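Was the sorting demo at the Halloletti open day any good, or was it staged?

Posted by Ojārs Lūse in Workshops and Automation

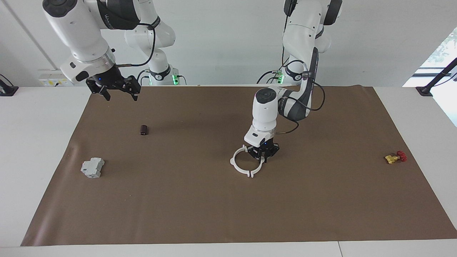 What I'd like to know before I spend money

I went to the open day in March with my brother-in-law. They had two arms over a sheet of brown paper and four parts to pick: a white plastic ring, a grey block, a little dark cylinder and a brass valve with a red handle. The chap from Grurnimov kept saying "it handles anything". Four parts, well spread out, is not my idea of anything. Our returns bin has 341 different items in it, most of them tangled together. Has anyone seen this thing work on a proper mess? I asked twice and got a leaflet.

Merike Luik
I went to the afternoon session and asked if I could put the parts down myself. They let me, to be fair. I laid the valve across the ring and the presenter moved it back, saying overlapping parts were "on the roadmap". Draw your own conclusions. If you are serious, send them a box of your own stock and ask to watch ten minutes without anyone touching the table. Ask for the number of failed picks as well. When we did this with Skostska they quoted us 128 picks an hour, and we saw 10 before someone had to step in. We didn't buy.

Heino Adomaitis
A bit harsh. It's an open day, of course they tidy up first. Thin rings are awkward to grip off a flat table, so I wouldn't call it an easy set.

Raimonds Liepiņa
never got in, queue was out the door. is there parking at the Toom site? they're doing another one there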